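Mustel study: pre-session inspection checklist with comments
Site: Trinitz apartment
Date: Mon 10 December
Form status: complete, two items open
Marks used: OK / Fix / Open / N/A

Purpose of the session: compare policies trained on wrist views alone (Wattimena) with policies trained on wrist plus overhead views (Celen). Both use the same arm and the same cloth handling tasks. The checklist is filled in before the first episode and again after the last one. Comments below are from both passes.

Section A. Area and floor

A1. Walkway between the door and the operator seat clear. OK.
A2. Floor tape present at the reach limit. Fix. One corner had lifted. Replaced before power on.
A3. Cables off the floor or under a cover. OK.
A4. No loose items inside the reach limit other than task items. OK on the second look. A charger was left near the base and was moved to the shelf.
A5. Bystanders told where to stand. N/A, operator and safety observer only.

Section B. Stop and power

B1. Emergency stop within reach of the operator. OK.
B2. Second stop within reach of the observer. OK.
B3. Both stops tested with the arm moving at low speed. OK. Test each one separately. Last time they were pressed together, and that does not tell you which one worked.
B4. Arm holds position after a stop. OK, no sag at full reach.
B5. Restart needs a deliberate reset. OK.

Section C. Gripper and wrist

C1. Housing free of cracks. OK.
C2. Fingers tight at the joint, no play by hand. OK before, Open after. See the note.
C3. Fingers open and close without rubbing. OK.
C4. Grip force limit set to the cloth value. OK.
C5. Wrist cable has slack through full rotation. OK. 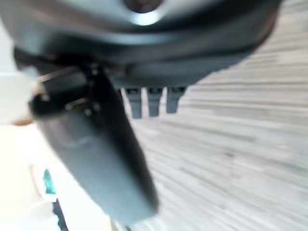 Note on C2. On the second pass there was a slight click when one finger was pushed sideways. The screw took a small turn. It should be checked at the start of the next session, and the item stays open until it passes twice in a row. Do not use thread locker until the hardware sheet has been updated with the right grade.

Section D. Cameras

D1. Wrist view lens wiped. OK.
D2. Gripper visible in the wrist view as in the reference still. OK.
D3. Exposure fixed, auto turned off. Fix. Auto was on after the software update. Turned off, settings saved again.
D4. Overhead view covers the whole task area. OK.
D5. Time offset between the two views below the limit. OK.

Comment on D3. This matters for the result. In the earlier runs we could not tell if Wattimena was failing on white cloth or failing on the exposure change when the arm swung over it. With exposure fixed, at least the training and test views are set the same way. Bright cloth still washes out in places and we have left that in the data on purpose. Cropping or masking it would help one policy more than the other.

Section E. Data and method

E1. Episode list loaded and in the shuffled order. OK.
E2. Operator does not know which policy is running. OK.
E3. Disk space checked. OK.
E4. Failed episodes kept and labeled. OK.
E5. Aborted episodes kept and labeled separately from failed ones. Fix. The label menu had only one entry for both. A second entry was added before the first episode.

Running totals for the study, from the log: 778 training episodes, 400 test episodes planned, 83 of those done so far. Of the 83, 55 were scored as a success by the person at the desk. Scores are not split by policy until the full set is done, so please do not ask for the split.

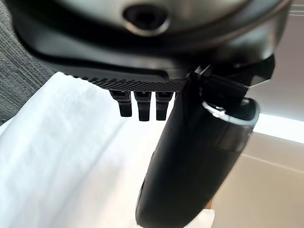
A success means the cloth is lifted clear, moved to the target area and released with no part hanging over the edge. A corner folded under still counts. A cloth dragged the whole way does not count, even if it ends up in the right spot. There was some disagreement about this in the first week, and the early episodes were scored again from the overhead video using the rule as written here.

Section F. Shutdown

F1. Arm parked, fingers open. OK.
F2. Power off at the wall. OK.
F3. Data copied and file sizes compared. OK.
F4. Task items folded and back in the bin. OK.
F5. Open items carried to the next form. OK.

Open items carried forward

C2, finger joint. Check before power on.
A2, floor tape. The new corner is holding but the roll is nearly used up. Order more before the next session in December.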